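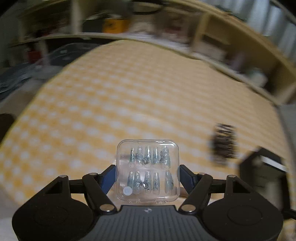 How long does it take to get a student gripper ready for the end-of-term pick-up trial?

Plan on most of a semester if the team meets twice a week, and leave the last two weeks free of any building.

I've been helping with the robotics club at Vesbridge since last fall, mostly on the gripper side, and this post is a record of where we are in June. Rosemarie Oltmanns runs the club and keeps the schedule. Szabolcs Jakab does the code. I do whatever is left, which this spring has meant handling tests and the spreadsheet.

The trial works like this. Each team gets 40 household objects from a list, and the gripper has to pick each one up, hold it upright, and set it back down without marking it. The list is deliberately annoying. It has a sock, a bar of soap, a paperback, and a lot of small flat packaging. Teams can practice on anything they like at home, on any surface, and most of us do.

Clear plastic cases have been the hardest group for me. The small square kind that press-on nails come in is a good practice item. The walls are stiff enough to squeeze from both sides, but the corners are rounded, so a grip too close to a corner tends to slide off. I now aim for the middle of each side and close slowly. The blue finger pads do better on smooth plastic than bare fingers did.

Soft surfaces are the other problem. On a table you can bring the fingers down until they touch and work from there. On a bed the object sinks and tilts, and the approach you wrote down for the table is no use. Szabolcs wanted to drop the soft surface tests from our plan. Rosemarie said to keep them, and we did.

We had logged 1,097 grips when I closed the spreadsheet last night. Each row has the object, the surface, where the fingers landed, and whether it held to the end. Bernd Petersen asked why we don't just record the failures. I tried that in the fall and it was a mistake. Without the good grips next to them I couldn't tell what I had done differently.

Two things are still open. The first is the closing speed. Szabolcs has it on a single setting for everything, and I think light objects need their own. The second is the write-up, which has to go to Elspeth Moncrieff before the trial and is two pages long at the moment, one of them a parts list.

If you are starting a club team, my only real advice is to settle the spreadsheet columns before the first session. We changed ours in the middle of the winter and I spent an evening fixing old rows by hand.

Next session is at Breltelen, in the upstairs room, at 4 p.m. Bring your own objects. I still need a bar of soap.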